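Keeping the point: storage for calligraphy brushes

A calligraphy brush fails at the root far more often than at the tip. Ink residue collects where the hair enters the ferrule, hardens there and forces the bundle apart. Once the root has spread, the brush will no longer close to a point under its own water, and no amount of shaping brings it back. Storage has as much bearing on this as washing.

A brush stood upright in a jar with the hair uppermost drains into its own ferrule. Water carries fine carbon down with it, and the glue holding the bundle softens. A brush laid flat drains slowly and tends to set with a lean. Hung by the loop at the end of the handle, the same brush drains away from the glue, and the hair dries in line with the shaft.

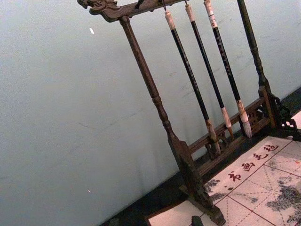
Racks are sold in two general forms, the round carousel and the straight crossbar carried on two posts. The crossbar type takes up more width but keeps the brushes in a single row, where each can be lifted off without disturbing its neighbour. Most of the older patterns are decorated. On a dark wooden rack with turned posts, a carved dragon head finishes the end of the bar, and the three black-handled brushes hang between the posts with their tips near a carved lower rail. That lower rail is the dimension to check before buying. Handle length varies a good deal between makers, and a brush that touches the rail will dry with a bent tip.

Clearance should be measured from the hook to the top of the rail, with the longest brush in the set used as the reference and its loop included. Brevden lists its medium rack at 400 mm overall height, but the figure takes in the base and the top of the bar, and the usable drop is considerably less. Jultau gives the drop separately, a practice other suppliers could copy. The Van Loon rack, catalogue number 2322, has removable hooks and accepts a longer loop.

Weight matters less than might be expected. A dry brush is light, and even a large one fully charged with water will not trouble a sound hardwood bar. Stability is a different matter. A rack with narrow feet should stand at the back of the desk, well clear of the sleeve.

Wash in cool water until it runs clear, press the hair between two sheets of absorbent paper, draw it to a point with the fingers and hang it at once. Keep the rack out of direct sun and away from radiators. Goat hair may need up to 2 days to dry through at the root. Caps should stay off until then.

Check the loops twice a year. Cord frays where it passes through the end of the handle, and a fall onto a hard floor can split the ferrule. Clevance sells waxed replacement cord on a 500 cm reel.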